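Home Opinion Work Letters About

Last updated: September 14, 2022

The robots want my job, and I'm the one teaching them

I've been clearing up after other people for most of my working life. Cafes first, then a hospital canteen, and for the last 4 years the dining rooms at Plarnbridge, where we do 230 covers on a normal day and rather more when there's a conference in. So when the managers told us in June that we'd be getting "automation support" on the clearing side, you can imagine the mood in the staff room. Somebody asked if we'd be getting redundancy support to go with it. It got a laugh, but a thin one.

What came first was a dishwasher line from a firm called Eskola, and I'll say straight off that I love it. Racks go in, racks come out, my back has stopped hurting. I don't miss the old one at all, and anyone who tells you there was dignity in scrubbing egg off forks at six in the morning has never had to do it. If that was all automation meant I'd be out in the street with a banner asking for more.

But then came Odis, and Odis is a different kettle of fish. Odis is meant to do the bit before the dishwasher: the picking up. Glasses, cups, the beaker that's rolled over on its side, the paper one that should've gone in the bin. And it can't just be told how, the way you'd tell a new starter. It has to be shown. So now a few of us spend part of the week doing the work with a gripper in our hands instead of our fingers, two black fingers with a soft blue pad on the inside of each, while every move gets recorded for the machine to learn from. Some of it is done in proper kitchens and some in people's front rooms, so that Odis doesn't think the whole world looks like our canteen.

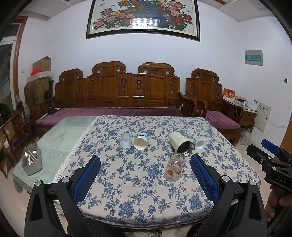

I thought I'd hate it. I don't, quite. What I hadn't expected is how much it makes you notice what you already know! I can clear a table while talking to you about my holidays. Put a gripper in my hand and suddenly I'm thinking about where to take hold of a glass, how hard to squeeze, whether to stand a cup up before I lift it or take it as it lies. I've had years of practice at all that and I'd never once been asked about it. The first time I tried to pick up a paper cup I crushed it flat. (So did my supervisor, and I enjoyed that a great deal.)

My last batch came to 3,213 recordings between the lot of us. I know because the number was read out at a team meeting, like a charity total, and we all clapped. On the bus home it struck me that we'd clapped for something we won't own. Every one of those is a little slice of somebody's know-how, and once it's been handed over it can work nights in any building in the country. We get our usual hourly rate for it. There's no extra for being the teacher.

That's my real grumble, and it's a different one from the usual "robots bad" stuff. My brother-in-law worked in a print office when Corel and all the rest of it turned up on everybody's desk, and what he always says is that the computer was fine, it was finding out about it last that got his goat. Same with us. If the clearing goes to Odis, there'll still be plenty for people to do at Plarnbridge. There's the gentleman who needs his tray carried, and there's the child who's dropped the lot. But I'd like to hear that from management in writing, with hours attached, before the machine is rolled in and the rota quietly gets shorter.

And I'd like the teaching paid as teaching. If I train a new starter I get a bit extra in my wages that month. I've asked why training Odis is any different and I was told it was a good question and somebody would come back to me. I'm still waiting, and I've got a shift at six.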